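Section 7. Cleaning the Drip Tray and Dispenser Head

Clean the drip tray at the end of each day of use. Clean the dispenser head once a week, or after 55 drinks, whichever comes first.

Before you start

Turn the Uller off at the main switch and wait 14 minutes.

CAUTION: The outlet under the dispenser head stays hot after the power is off. Do not touch it during the wait.

Drip tray

1. Remove any cup from the tray.
2. Lift the tray straight up with both hands. Do not tilt it.
3. Empty it into a sink and wash it with warm water and mild dish soap.
4. Dry the tray and set it back in place. It should sit flat on all sides. 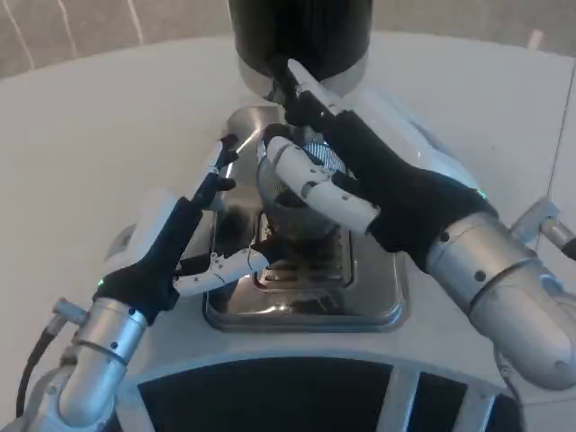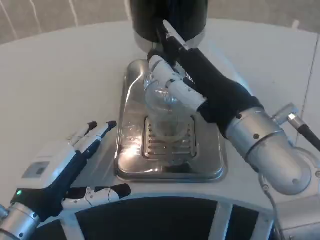
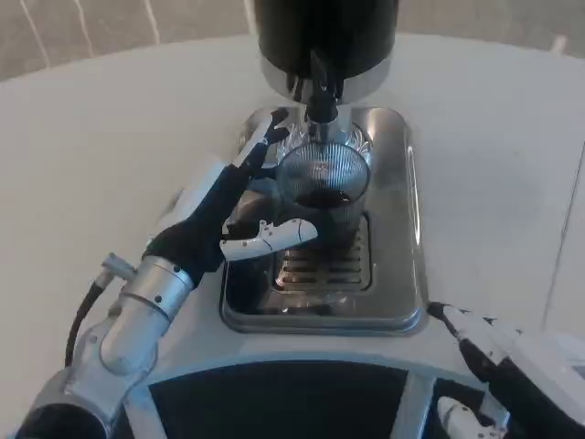
Coffee station on a white countertop. Second picture: clear cup under the dispenser head.

Dispenser head

1. Wipe the outside with a damp, soft cloth. Scouring pads will scratch the finish.
2. Clean the outlet with the small brush from the accessory bag.
3. Turn the power on and run one rinse with a large cup on the tray.
4. Throw out the rinse water — do not drink it.

NOTE: If your water is hard, descale the machine as well. See Section 9.

NOTE: The outlet seal is a wear part. Replace it every 1,000 drinks. Order seals from Hoarau parts service and have your model number ready.

If the tray rocks after cleaning, lift it out and check for coffee grounds under the rim.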